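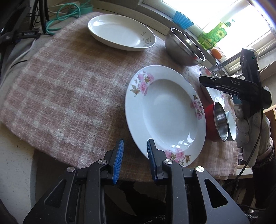
Grandcombe Historic Vehicle Club – Technical and Scrutineering Section

The case for a tyre age limit at club runs

The club's present rule on tyres asks for legal tread depth and no visible cords. It says nothing about age. I think it should, and I would set the limit at 12 years from the date code moulded into the sidewall.

Tread depth is a sound measure for a car driven every day, where wear outpaces ageing. Most of our cars cover so little distance that the order is reversed. The rubber hardens through oxidation, the bond between belt and casing weakens, and the tread still measures as new. A depth gauge will pass such a tyre every season until it fails.

At the August run to Pisumel the section recorded date codes on 51 cars. On 6 of them at least one tyre was older than my proposed limit, and all 6 had met the existing rule. The spare was excluded from the check, which in my view was a mistake. A spare gets used at short notice, fully laden, often on a highway shoulder.

The usual objection is cost and supply. Crossply tyres in the narrower sizes come in batches, and a member may wait months for a matched set. That is a fair point and the rule should allow for it: a car with tyres on order could be admitted to static displays and kept off road sections until they are fitted. Kazemi already runs its entries this way.

A second objection is that age alone does not condemn a tyre. Correct. Storage, inflation pressure and sunlight all matter, and a tyre kept in a dark garage will outlast one parked on a driveway. But none of those can be verified by a scrutineer with a torch at 7 in the morning. The date code can, in under a minute per wheel. Where a tyre predates the four-digit code, a dated receipt should be accepted in its place.

Members may still choose their own pattern and construction. The Florkico route includes a long descent with a poor surface, and I would like the limit in force before entries open for it. Draft wording is with the section for comment.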